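Home | About | News & Media | Programs | Contact
Print this page | E-mail this page
Filed under: Press Releases, Home & Bath

FOR IMMEDIATE RELEASE
August 2, 2025

Wollano Opens Practice Floor for Everyday Home Tasks, Starting With the Bathroom Sink

Wollano, the home organization and housekeeping training company, has opened a practice floor where small household areas are set up side by side for the study and teaching of daily chores. The floor covers 600 square meters on one level of the company's building and will be used for the Wollano Home Routines program, which enters its first full season this month.

The program is concerned with the ordinary work of keeping a home in order: clearing a counter, putting a toothbrush back where it belongs, sorting small items that have collected on a side table, and returning a room to a state in which the next person can use it. Course material developed on the floor will be offered to housekeeping staff, property managers and private households.

The first area to be put into regular use is the sink counter. It consists of a white counter with a rectangular basin, a dark gray faucet at the back, and room on either side for the items people reach for in the morning and at night. A slatted wooden bench stands next to it and holds a round woven basket.
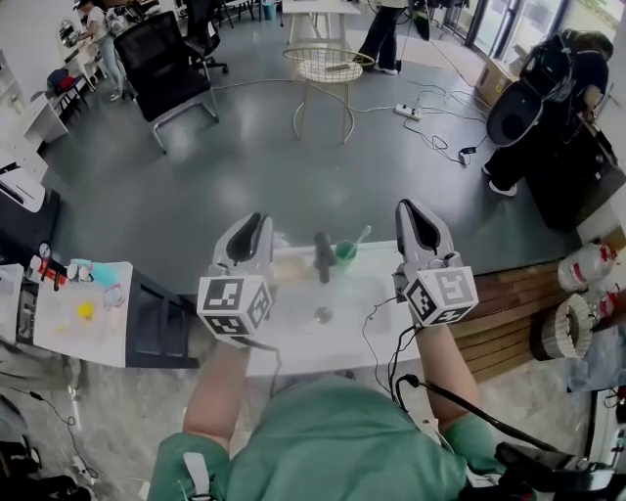 The sink counter on the Wollano practice floor, with a toothbrush in a green cup beside the faucet.

"A bathroom counter is the smallest work surface in most homes, and it is used by everyone who lives there," said Pankaj Vishwakarma, director of the Home Routines program. "We began with the sink because the questions it raises come up again in the kitchen, the hallway and the bedroom. Where does the cup stand? What stays out, and what goes into a basket?"

Under the program, each area is worked through in a fixed series of routines. The current handbook contains 23 of them, of which four apply to the sink: clearing the counter, returning the toothbrush to its cup, wiping down around the faucet, and checking the basin and drain. Each routine is written on a single card in plain language and is meant to be completed without supervision after a short introduction.

Wollano has chosen to furnish the areas with common pieces at ordinary household height. Fixtures are kept simple, and small objects are moved between sessions so that a routine does not depend on one arrangement. Instructors are asked to leave a moderate amount of disorder in place before a session begins — a counter that is already clear offers little to practice on.

The bench and basket were added at the request of Abubakari, the property services firm that advised on the layout. In the firm's experience, a counter stays clear longer when a second surface stands within arm's reach. Abubakari will supply supervisors for the housekeeping portion of the course and will review the routine cards after the first season.

Furniture for the remaining areas is being provided by Skunard under an agreement running through the end of the season. Those areas will cover the storage of clothing, the setting and clearing of a table, and the packing of boxes for a move. Pestero, a publisher of household manuals, will print and distribute the finished cards.

The practice floor occupies a bright, open-plan hall with a high white ceiling, round recessed lights and an air-conditioning unit mounted overhead. A mezzanine with a black metal railing runs across the back and looks onto the floor. Wollano elected to keep the hall open and to leave the household areas without full partition walls, which allows an instructor to move quickly from one to the next.

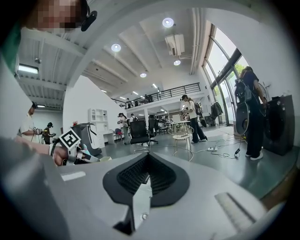
The open hall, with recessed ceiling lights and the mezzanine railing at the back.

"People learn these tasks by doing them in a space that feels familiar," Mr. Vishwakarma said. "The hall is large, but each area is the size of the real thing. Someone standing at the sink has the same reach and the same limits they would have at home."

Enrollment for the housekeeping course is open to employers and individuals. Sessions for private households will be announced separately on the company's program page. Participants do not need prior experience and are not required to bring equipment or supplies. Comfortable indoor shoes are recommended.

Organizations wishing to arrange a group session should write to the program office and state the number of participants, the areas of interest and any access needs. The office will reply with available times and a copy of the relevant routine cards.

About Wollano
Wollano develops training and printed guidance for the care and organization of homes. Its work covers bathrooms, kitchens, clothing storage and moving.

Media inquiries: Wollano Press Office, Home Routines program

Print | E-mail | Back to Press Releases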